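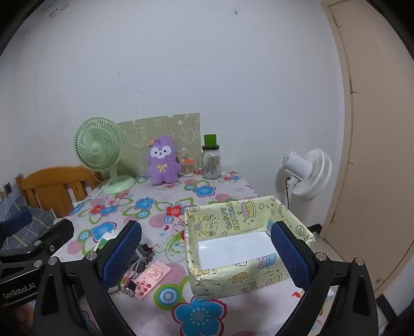
Skudo project, Skalside workroom. Entry for 9 October 2019.

The purpose of the session was to record the packing task by hand, using the two-gripper set, so that the demonstrations may be compared with those collected earlier by remote control. The operator holds one gripper in each hand and carries out the task at an even pace. The target is the open birthday box, which was set at an angle to the operator for the first group of recordings. The task sheet currently says "place item in box" and gives no orientation. It should be amended, as the direction of approach affects how far the jaws must open to clear the card walls.

Settings were as agreed with Welon. Each recording begins with the jaws open and ends with the jaws open and withdrawn from the box. Pauses of the operator are to be left in and marked, not trimmed. A failed grasp is likewise kept, provided that the operator recovers without putting the gripper down.

Item order remains unresolved. The Tuhumury protocol calls for rigid items first and soft items last. For this table I would prefer a free order, with the order written in the log after each recording. 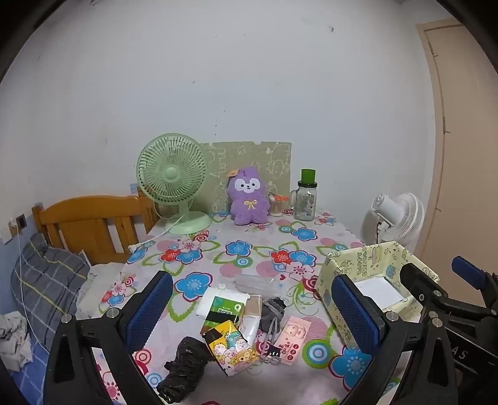 A free order would also give us more varied approaches to the soft items. The grey drawstring pouch can be taken by the cloth or by the cord, and the log should state which. Flat items, such as the pink card, need a separate note where the operator slides them before lifting.

The patterned table covering is to be retained for this set. A plain covering is planned for November, with all other conditions unchanged.

Storage: the allocation for this task is 400 recordings. The shared index stood at 1,273 before the session and has not yet been updated.

Outstanding:
Amend task sheet to include box orientation.
Add a column for grasp point to the log.
Check clock agreement between left and right grippers before the next session.
Obtain a decision from Welon on item order.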